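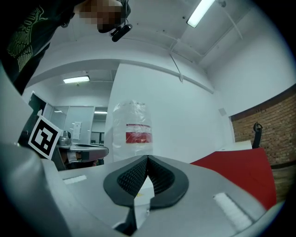 The hand-held gripper out in the workroom, brick wall on the right.

Groraneo Chores Group
Minutes of the March meeting
Held in the workroom, 4.30 pm

Chair: Amancay Ledesma
Minutes: Facundo Leiva
Also present: two from Echeverría (laundry floor), one from the Wenulmont shop, the bench team
Apologies: the Wenulmont stockroom manager, who sent comments by email (see item 4)

1. Minutes of the last meeting

Agreed with one correction. Under item 3 we wrote that the arm "can fold tea towels". It should read "can fold a tea towel that has been laid flat for it". Echeverría asked for this and everyone could see why, as laying it flat is half the job.

2. Matters arising

Labels for the storage tubs are done. The replacement pads for the gripper have come and fit well. The door to the back area still sticks in damp weather and Facundo has written to the landlord again.

The question of a name for the towel routine was raised once more and dropped once more.

3. Towels and flat laundry

The bench team gave the figures for the folding trial. 128 tea towels were put through, all from Echeverría's own stock, so a fair mix of thin, thick, frayed and over-starched. The arm was handed each one already spread on the table. The great majority came out as a fold Echeverría would put on a shelf. 13 did not. Most of those were the very thin ones, where the fingers took hold of two layers and carried both across, and a few slid off the front of the table when the arm let go early.

Amancay said she was delighted with this and wanted it minuted that she was. A year ago we couldn't get a corner off the table reliably, and now the corner is the part nobody in the room worries over.

Echeverría were pleased too, and then put the question they always put: what about out of the basket? At present the arm will pull a towel from a heap and hold it up, and quite often it finds one corner. Finding the second corner is where it goes wrong. The towel twists, or the arm picks a bit of hem halfway along and folds from there, with great confidence. The result is a sort of parcel. We passed one round.

There was a good long talk on whether the second corner should be found in the air or by dropping the towel and looking again. The bench team like the air. Echeverría's people drop it: they gave a demonstration with a bath towel, one flick and down on the table, and it was nearly square. The team have been treating the flick as showing off. It is plainly doing most of the work, and they want to try it.

On speed, an Echeverría folder does a tea towel in the time the arm takes to open its fingers and think about it. Nobody present felt this ruled the thing out for overnight work, where slow is fine so long as it keeps going. Whether it keeps going is a separate matter (item 6).

Agreed: basket trial to start with thick towels only. Echeverría to teach the flick, with the gripper in hand, over several afternoons.

4. Shelf tidying and restocking

The Wenulmont shop sent in its list of jobs, as asked. Facing up the tins, moving older stock to the front, wiping the shelf edge, picking up things that customers have left in the wrong place.

Facing up tins is going very well indeed! Boxes too. The arm nudges them forward and squares them off and the row looks lovely. Wenulmont said they would have it tomorrow if it could get itself down the aisle.

Anything in a soft bag is much harder. Rice and pasta bags slump, and crisps get crushed unless the grip is so light that the bag slips. Shiny wrapping also upsets the depth camera, which sees glare where there is bag and now and then sees nothing at all. The bench team think that more examples recorded by hand will help with the slumping. They are less sure about the shine, and may need to change the lighting or add a second view.

The stockroom manager's email was read out. In short: rotating the stock matters more to them than a neat front, and any machine that pushes new tins in ahead of old ones makes work. This was a fair point and one we had missed. The arm doesn't read dates at all yet. Amancay suggested that it should first learn to take everything off and put the new stock behind, which is how a new starter is taught.

Agreed: stock rotation goes above facing up on the list. Wenulmont to lend a length of shelving.

5. Kitchen jobs

Shorter item, as the sink rig was only put together last month.

Loading plates into a rack: good. Mugs: good if the handle is showing, patchy if it isn't. Cutlery: poor. Forks tangle and the arm lifts three to get one. Wiping a table: it wipes very nicely where it wipes, but it has no idea that a spot is stuck on and needs going over again. One of the Echeverría visitors said she had trained people like that.

Scraping plates was tried once. Facundo has cleaned the ceiling tile.

Discussion on whether a household would want any of this now. The general feeling was that a home is a harder place than a shop, with every kitchen different and things moved daily, and that we'd sooner have one job working properly on a shop floor. Amancay disagreed a little. Her mother has bad hands and would put up with a slow machine that emptied the dishwasher and missed the forks. She asked us to keep one home job on the list at all times, and this was agreed without a vote.

6. Long run

The Uledach controller was left on for 24 hours moving tins from one shelf to another and back. It stopped 6 times. The log shows the same cause for nearly all of them: a tin tips, rolls out of view, and the arm waits for it. It will wait for ever. A person would look down.

The team are cheerful about this. No part wore out, the motors stayed cool, and a stop with a known cause is one they can work on. They would like the arm to leave a lost tin, carry on with the rest and flag it for a person in the morning. Wenulmont said that would suit them perfectly well.

Agreed: repeat the run with the new behaviour, and put soft bags in once it has passed with tins.

7. Recording by hand

We need more people and more kinds of hands. Almost all the recordings so far come from the bench team, who are tall and mostly right-handed, and it shows in how the arm comes at things. Left-handers especially welcome. A session takes about half an hour, and wrists get tired after that, so please don't do two back to back.

Reminder to put the gripper back on charge. Reminder also to say aloud which job you are starting, as the notes from the last batch were a muddle.

8. Any other business

Echeverría asked if fitted sheets were on the list. They are not.

The kettle is to be replaced. Tea money to Facundo.

Actions
Amancay Ledesma: revised job list, with stock rotation moved up and one home job kept on.
Facundo Leiva: chase landlord about the door; rota for hand recording.
Bench team: basket trial with thick towels; change to lost-tin behaviour, then repeat the long run; lighting test for shiny bags.
Echeverría: send the flick teachers, and more thin tea towels.
Wenulmont: shelving, and a crate of mixed bags past their date.

Meeting closed 6.15 pm. Next meeting in the same room, start time to be confirmed by email.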